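Memory Modules Out, Memory Modules In: First Results from the Desktop Teardown Study

From the November newsletter of the Plorninitz Lab

The disassembly group has finished its first full round of tests on desktop computers, and the write-up went out for internal review on Friday. The short version is that a fairly simple change to how the robot decides when to stop pushing made more difference than the larger vision model the group spent most of the spring on.

The work is led by Ngân Mạch and Khang Mạc, with Diệp Lý running the arm and Sang Khổng handling the data. It grew out of a question from Medcombe, the refurbishing company that supplies the lab with retired office machines. Medcombe's workers open towers all day to pull memory, drives and cards. The cases differ, the screws differ, and many machines come in with cables in the way. A fixed program that works on one tower fails on the next one down the line.

Background

Most earlier attempts at the lab treated teardown as a vision problem. Find the part, work out where it is in space, move the gripper there, pull. This goes well on a clean board. It goes badly inside a case, where light bounces off the side panels and a small error in height means the finger either misses a latch or leans on the board.

Tươi Bùi suggested splitting the motion in two. The camera gets the finger close. After that the robot stops trusting the camera for height and goes by contact instead, moving down in small steps and watching the load on the arm's joints. The group calls this the Flemden method, after the town where Tươi first sketched it out on a train delay. The name was meant to be temporary.

The contact stage is a small learned model. It takes in the last few joint readings along with a cropped view from the wrist camera, and it picks one of 4 actions: go on down, shift sideways, hold, or back off. There is no map of the board and no list of part types. The model was trained on 589 demonstrations, all recorded by Diệp and two students moving the arm by hand control.

A Dell tower on the work table, with the arm over the open case, and the wrist view over the motherboard:
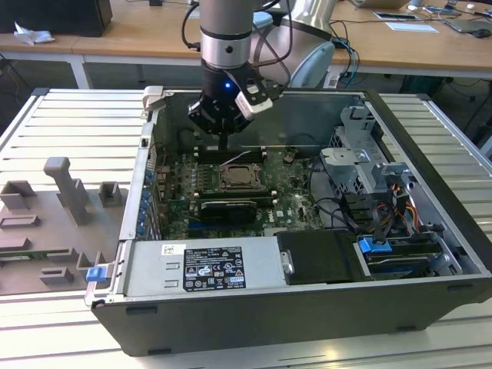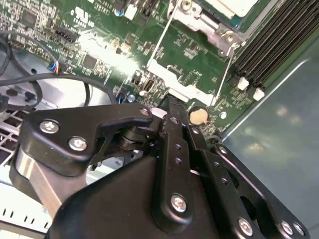 What was measured

Each trial started with the side panel already off and the tower lying on its side. The robot was told which part to go for, either a memory module or the latch at the end of a memory slot, and had one attempt. An attempt counted as good if the part was released with no damage visible afterward and no one had to touch the stop button. Sang scored every trial from the recordings without being told which version of the software was running.

The older vision-only version released the part in 20 percent of trials. With the contact stage added, the figure rose to 70 percent. Both versions used the same arm and gripper, and they were run on the same group of machines in mixed order.

The change in how the failures looked may matter more to Medcombe than the success rate. With the vision-only version, most failures were hard presses in the wrong place, and several boards had to be retired from the study. With the contact stage, most failures were the robot backing off and giving up. That costs time but leaves the machine in a state where a person can finish the job.

Where it still fails

Cables are the main trouble. A loop of cable pushes back softly, and the contact model tends to read that as having reached the board. It then shifts sideways, meets the same cable again, and backs off. Khang has tried adding more demonstrations with cables in the way. So far this has helped a little with thin wires and not at all with thick bundles.

Glare is the second one. When the cropped view is washed out, the model leans almost entirely on the joint readings, and it gets slow. Turning off one of the ceiling lights helped, but that is not something a working shop can be asked to do.

The group also wants to be careful about what the numbers cover. All of the trials were done in one lab, on one work table, with machines from a single supplier. Unscrewing was left out completely, and so was anything to do with the power supply.

There was one result no one expected. Ngân ran a short side test in which the wrist camera was switched off once the finger had made contact. Performance on the slot latches barely changed. Performance on the modules themselves dropped sharply. The group does not have a good explanation yet -- the current guess is that the latches give a distinct feel when they let go and the modules do not -- and a proper test of this is planned before the paper is submitted.

Next steps

Putting parts back in is next on the list. Seating a memory module takes a good deal more force than releasing one, so the limits on the contact stage will have to be raised and the safety checks redone. Diệp has started collecting demonstrations for this on scrap boards.

The Phùng fund has agreed to cover a second season of work, including a new set of gripper fingers. Sang is cleaning up the trial recordings so that other groups in the building can use them. Anyone who wants early access should write to him directly and say which recordings they need, as the full set is large and the shared drive is close to full.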